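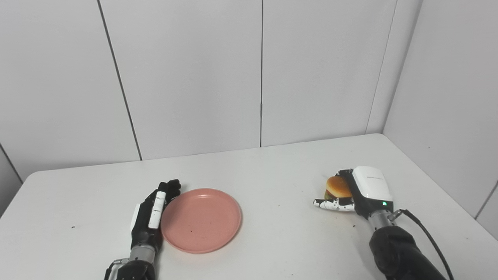
How to clean and store play food and toy dishes

Play food gets handled, dropped, chewed and left under the couch, and most of it never gets washed. The routine below covers hard plastic pieces such as burgers, fruit, plates and cups. Felt and wooden pieces need different care, and there is a short note on those near the end.

What you need

A dishpan or a clean sink
Mild dish soap
A soft toothbrush
Two old towels
A bowl of warm water for rinsing
A bin with a lid

Step 1. Sort everything first

Tip the whole set out on a table or a towel. Put solid pieces in one pile, hollow pieces in another, and anything with a battery, a sticker or a fabric part in a third. The third pile does not go in the water. Throw out anything cracked. A split in a plastic bun or tomato has a sharp edge, and glue rarely holds for long on a toy that gets squeezed.

Step 2. Brush off the dry dirt

Plates collect specks and crumbs even when no real food goes near them. Wipe each one with a dry cloth before it gets wet, and run the brush along the inside of the rim. If you skip this, the crumbs end up floating in the dishpan and sticking to everything else.

Step 3. Wash

Use warm water, not hot. Thin plastic plates can warp in very hot water, and a warped plate rocks on the table from then on. Add a small squirt of soap and let the solid pieces soak for up to 23 minutes – longer does no harm but doesn't get them any cleaner.

Toy hamburgers take the most work. If the layers come apart, take them apart and wash each one by itself. If the burger is molded in one piece, hold it bun side down and work the toothbrush into the gap where the lettuce meets the bun. That groove holds on to lint and old modeling dough. A wooden toothpick will get dough out, but let the dough dry hard first.

Don't soak hollow pieces. Wipe them with a soapy cloth and then a damp one. Water that gets in through the seam stays there, and you will see black spots inside a few weeks later. A piece that already has black spots should go in the trash.

Step 4. Rinse and dry

Dip each piece in the rinse bowl, shake it, and set it on a towel. Stand plates on edge against the wall or in a dish rack. Burgers and other layered food should sit overnight, then get turned over and left for another few hours. Pack nothing that still feels damp.

Step 5. Put it away

Stack plates by size. Put the food in a lidded bin that is shallow enough for a child to see the bottom. Deep bins get dumped out every time.

Felt and wood

Spot clean felt with cool water and press it flat between towels. Wipe wood with a barely damp cloth and dry it right away.

How often

Once a month is enough at home, plus any time someone in the house has been sick. In a playroom shared by several families, wash the dishes and anything small enough to be chewed at the end of each day – the rest can wait for the weekend.

Written by Genowefa Kubiak. Last updated in June.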